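Sorting the heap: fold first or sort first?
Home & Household > Laundry, Ironing and Mending

radgate_rob wrote:
Settle something for me. When you have a heap of clean clothes on a table, do you sort it into types and then fold, or do you pull out whatever comes to hand, fold it and keep going? I have been a puller all my life. My other half is a sorter and says I am the reason the T-shirts end up in four different places. We have stopped discussing it over meals.

Olham Ironside wrote:
Sorter. Next question.

mthembu_mends wrote:
Puller, and proud. Sorting is just handling every item twice so you can feel organised. By the time you've made your little piles you could have had half of it in the drawer.

Olham Ironside wrote:
And by the time you've finished pulling you've got a tower with jeans on top of a vest on top of a tea towel, and you have to take it apart to put it away. So that's handling it twice as well, only with more swearing.

Nokuthula Nkuna wrote:
I did the laundry at a guest house for 3 years and we sorted, but only into big and small. Big things first: sheets, towels, jeans, jumpers. Once they've gone the heap is half the height and you can see what you're dealing with. Then do the small stuff however you like. Sorting it any finer than that is a hobby.

And never drag from the bottom. Pick a thing up from the top, high enough that it hangs clear of the rest, give it a moment to drop straight, then lay it down. If you drag a sleeve out from underneath you bring three friends with it and they all need shaking out again.

radgate_rob wrote:
I drag from the bottom. I didn't know there was another way.

Nokuthula Nkuna wrote:
I could tell.

varneck_v wrote:
Can I put in a word for the table? Everyone argues about the order and then does it on the bed, bent double, on a duvet that eats socks. A white or pale top is best, you can spot a black sock on it from across the room. I bought an old worktop from the tip shop and put it on trestles, and my back has forgiven me.

mthembu_mends wrote:
A pale top is hopeless for white socks though.

varneck_v wrote:
Then buy black socks. I can't do everything.

Marthinus Joubert wrote:
I'm with Nokuthula on lifting, less so on big things first. Denim last for me. It's heavy, it holds its shape, it doesn't care how long it lies about. A thin shirt at the bottom of a heap is the one picking up the creases, so the shirts want rescuing early. I worked this out after ironing the same blue shirt 4 times in one August, and I don't even like the shirt.

Nokuthula Nkuna wrote:
But your denim is sitting on top of the shirts, Marthinus. That's how they got creased. Take the weight off first.

Marthinus Joubert wrote:
Only if you tipped it out that way up.

Nokuthula Nkuna wrote:
Who tips out a basket and checks which way up it is?

Marthinus Joubert wrote:
I have been known to.

Olham Ironside wrote:
The pair of you should be kept apart.

tansy_b wrote:
Puller here, with one rule: anything that makes me sigh goes to the back of the table and waits. Fitted sheets, mostly. There is a fitted sheet that has been at the back of my table for so long it is now furniture.

radgate_rob wrote:
Right, evidence. Heap towards the back, right-hand side, tissues kept to the left. The purple T-shirt with the white lettering is in the first one and so is the dark grey denim, on its way up. There's a sky-blue shirt on top of the heap in the second. Marthinus, you'll have views.

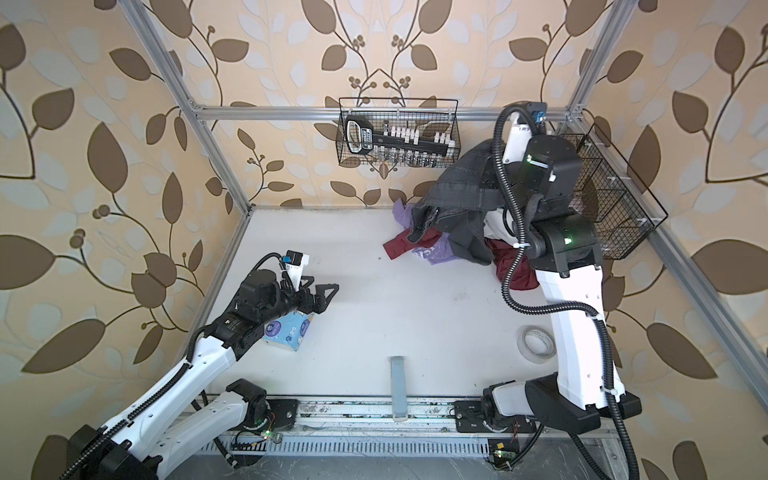
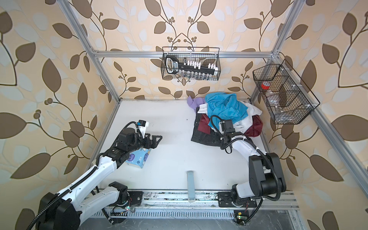 I still say the order makes no odds so long as you don't stop halfway. Stopping halfway is what does for me. I fold up to the first thing with a missing button, go off to find the button tin, and come back after tea to a heap that has somehow gone cold and hostile.

Marthinus Joubert wrote:
Shirt first. I'd have thought that was plain to everyone by now.

Nokuthula Nkuna wrote:
Denim is being lifted, I note, and lifted properly. I rest my case.

mthembu_mends wrote:
Never mind the clothes, where's the wallpaper from? I've been looking for brown leaves with berries for the back bedroom and all I can find is palm fronds and flamingos.

varneck_v wrote:
Seconded on the wallpaper. I had something leafy like that in a hallway once, and matching the stems across the joins took years off me. Buy an extra roll.

radgate_rob wrote:
No idea about the wallpaper, sorry. I asked about folding and I've learned that I drag from the bottom and should buy black socks.

tansy_b wrote:
Did you try sorting, though? Even once?

radgate_rob wrote:
I tried big and small, the guest house way. It was quicker. I have not mentioned this at home and would be grateful if it stayed on the forum.

Olham Ironside wrote:
So you're a sorter.

radgate_rob wrote:
I'm a puller who pulls the big ones first.

Nokuthula Nkuna wrote:
I'll take it. Now do the socks separately, in a bowl, sitting down, with the radio on.

mthembu_mends wrote:
A bowl? What sort of bowl?

Nokuthula Nkuna wrote:
A mixing bowl. A clean one. Start another thread if you want to argue about it.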